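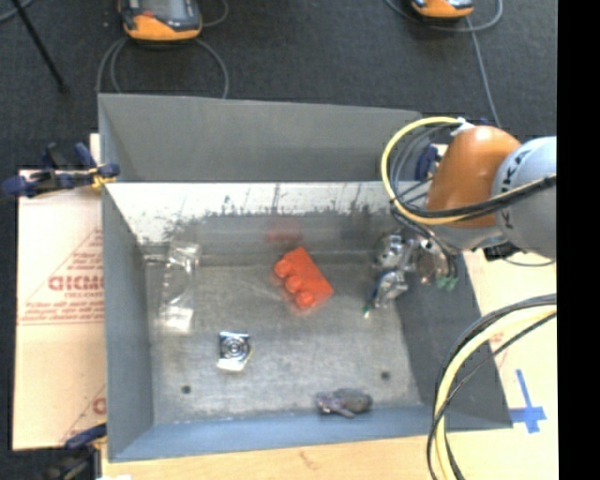

Quand on installe un poste de prélèvement automatisé dans un atelier, on passe des semaines sur le bras et dix minutes sur les gens qui travaillent autour. J'ai fait exactement cette erreur à mes débuts, et ce tutoriel sert à vous l'éviter ! Je vais parler du tri en bac, parce que c'est ce que je connais le mieux : des objets en vrac, un bras qui descend la pince dedans et qui doit se débrouiller. Un bloc de jeu rouge orangé avec ses plots, un emballage en plastique transparent couché à côté, un petit carré argenté qui brille : trois objets au fond d'un bac en métal gris, et déjà trois façons différentes de rater une prise. Le plastique transparent, surtout. Retenez-le, on va y revenir.

Pour situer, je m'occupe de la mise en route des postes chez Skatex, et l'essentiel de ce qui suit vient du chantier Fornen, un atelier de reconditionnement où 28 personnes triaient à la main des retours de toutes sortes. Jouets, petites pièces, sachets, bidules sans étiquette. Je n'ai pas de diplôme en ergonomie, j'ai juste fait pas mal de bêtises et pris des notes.

Étape 1 : passer du temps au poste avant de brancher quoi que ce soit

Prenez la place de quelqu'un. Pour de vrai, avec les gants et la cadence. Chez Fornen, c'est Danai Athanasiadis qui m'a montré le tri, et au bout d'une heure j'avais compris que mon cahier des charges était à refaire. J'avais écrit « prendre l'objet, le poser dans la bonne caisse ». Or elle retournait les sachets pour vérifier la fermeture, elle mettait de côté ce qui collait, elle secouait les boîtes pour entendre s'il manquait une pièce. Tout ça en deux secondes et sans y penser.

Notez chaque petit geste de ce genre. Je fais deux colonnes sur une feuille : ce que le bras saura faire, ce qui restera à faire par quelqu'un. La deuxième colonne est toujours plus longue qu'on ne le croyait, et c'est elle qui décrit le futur métier.

Étape 2 : choisir les objets d'essai avec l'équipe

Ne prenez pas vos propres objets. On a tous tendance à choisir des cubes bien francs qui se saisissent tout seuls (je plaide coupable). Posez un carton vide près du poste et demandez à chacun d'y mettre ce qui l'agace. Chez Fornen on a récupéré 124 objets comme ça, dont une bonne part que je n'aurais jamais imaginée.

Triez-les ensuite en familles :

Les rigides à faces nettes : blocs, boîtiers, petites caisses. On commence par là.
Les transparents et les brillants : les reflets trompent les caméras, et un fond de bac métallique n'arrange rien.
Les plats : difficile de glisser un doigt dessous.
Les mous et les informes : à garder pour la fin, et parfois à laisser aux humains pour de bon.

Étape 3 : préparer le bac et ses abords

Fixez le bac. Ça paraît bête, mais un bac qui bouge d'un centimètre et tout votre calage est à reprendre. Des serre-joints suffisent très bien pour les essais, pas besoin de faire usiner un support dès le premier jour. Marquez ensuite son emplacement au ruban adhésif sur la table, pour pouvoir le remettre au même endroit après un nettoyage.

Regardez aussi par où passent les câbles et les tuyaux quand le bras va d'un bout à l'autre de sa course. Faites le mouvement à vitesse très réduite, quelqu'un près de l'arrêt d'urgence, et notez les endroits où ça frotte ou ça tire. Et avant qu'une seule personne s'approche du poste en marche, l'analyse de risques doit être faite et signée. Là-dessus je ne négocie pas, même quand le client est pressé !

Étape 4 : faire tourner une première série, et la montrer

Je lance 300 prises, sur les objets de l'équipe, mélangés. Chaque échec est noté avec sa cause : pas vu, mal saisi, lâché en route, coincé contre une paroi. Laissez la feuille affichée à côté du poste, ratés compris. Au départ j'étais gêné de montrer ça, je voulais attendre que ce soit joli. Mauvaise idée : les gens imaginent alors soit une machine parfaite qui va prendre leur place, soit un gadget inutile.

Quand l'équipe a vu que le bras se trompait surtout sur les sachets transparents, Agnes Sandberg a proposé de les retirer en amont, à l'ouverture des cartons. C'était une modification de rien du tout dans son geste à elle, et ça m'a évité un mois de réglages. Je n'y aurais pas pensé tout seul.

Étape 5 : redéfinir les postes, noir sur blanc

C'est la partie que beaucoup sautent. Le bras prend le gros du tri répétitif, d'accord, mais qui vide le bac de rebut ? Qui relance après une prise manquée ? Qui a le droit d'arrêter la machine sans demander la permission ? (Réponse à la dernière : tout le monde.)

Écrivez-le avec les personnes concernées et avec le chef d'atelier — chez Fornen c'était Njål Hovland, qui a eu la bonne idée de faire tourner les rôles. Deux heures de surveillance du bras, puis contrôle, puis tri manuel des objets difficiles. Rester planté devant un robot toute la journée, c'est long, et l'attention file. Le tri manuel, lui, devient plus exigeant, vu que tous les objets faciles sont partis ailleurs. Il faut donc baisser l'objectif de cadence sur ce poste-là. On l'avait oublié et on s'est fait rappeler à l'ordre, à juste titre.

Parlez aussi de l'argent et des effectifs dès le début. Si la direction compte supprimer des postes, ce n'est pas à l'installateur de l'annoncer au détour d'une démo, et ce n'est pas à lui non plus de promettre le contraire.

Étape 6 : former court et souvent

J'ai abandonné la grande journée de formation avec diaporama. On fait maintenant des séances de vingt minutes, au poste, à trois ou quatre. La première porte uniquement sur l'arrêt et la remise en route. La deuxième sur la lecture des messages d'erreur, que je fais traduire en français d'atelier — « erreur 1433 » ne dit rien à personne, « la pince s'est refermée sur du vide » se comprend tout de suite. La troisième, chacun crée une panne sans danger pour son voisin (un objet à cheval sur un autre, par exemple) et on la résout ensemble. Elle a un succès fou, celle-là.

Étape 7 : revenir

Prévoyez une visite un mois après la mise en service, puis une autre au bout de six. Demandez ce qui fatigue, ce qui fait perdre du temps, ce que les gens ont bricolé dans leur coin. Vous trouverez des cales en carton et des consignes au feutre sur le capot. Recopiez-les avant de ranger, elles valent souvent mieux que votre notice.

Si vous avez un poste du même genre et que vous bloquez sur les objets transparents, écrivez-moi avec la liste de vos objets et le type de pince. Je réponds le soir, en général.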